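Speaker notes, Sindale shed night, Friday, April 10, 2026

Okay, hi everyone, grab a chair or lean on the lathe (it's off, I checked). I'm going to talk about the little cable-driven wrist I've been building on the bench by the back door since January. I call it Holau, and it has eaten a lot of my weekends!

Start with cost. Total so far is $1,213, and a fair chunk of that was metal I ruined. Pass round the box of dead jaws now. Seven of them, go on, have a fiddle.

Next bit: why cables? You want the motors well back from the wrist so the end stays skinny. Pull one side, let out the other, and the jaw turns on its pin. Sounds easy, until the cable jumps off its groove and you're under the bench with a torch. Version 4 is the first one I'd show my mum.

Talk about grip. Smooth jaws are hopeless on thread, it just slides out. Fine serrations on the inside faces are what you want, and I cut mine with a jeweller's file, very slowly, with the radio on.
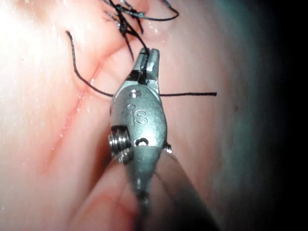 What should I use for the cable if I'm building one at home?
Fine braided stainless is where I'd start, the stuff sold for beading or fishing leaders, and buy extra for when you kink it.

Slow down here, people always want to write that one down.

Then the Demness board. Show the wiring, mention that I had two motor leads swapped for a whole fortnight. Pause for laughing.

Finish with the demo: foam pad, black thread, one loose knot. If it drops the thread, just pick it up and go again. Kettle's on after, and somebody please bring back my jaws.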